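Natural Dyes on Cotton: What We Learned at Flilwood
Student project report, 2 August 2019

Our group wanted to find out which kitchen and garden plants give the best color on plain cotton, and how well that color holds up in the wash. We started in April with onion skins, black tea, red cabbage and walnut hulls, and we had so much fun that we kept adding more!

Every swatch was washed first and then soaked in alum for 12 hours. We simmered 200 grams of plant matter per pot, strained it and left the cloth in overnight. Onion skins were the big surprise, a deep gold that looked great even before rinsing.

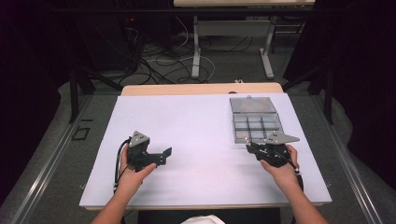 Red cabbage was the tricky one. It went from purple to blue as soon as we added baking soda (we did this over and over, it's so cool to watch), but after 7 washes it had faded to a dull gray. Tea and walnut barely changed at all.

For the light test we hung 3 strips of each color in a south window at the Bornel building. Onion lost a little, cabbage lost nearly everything.

Next term we'd love to try madder and weld, and to repeat the cabbage test on wool. We also want to compare our tap water with rainwater, which might explain why our second batch of tea came out so much darker.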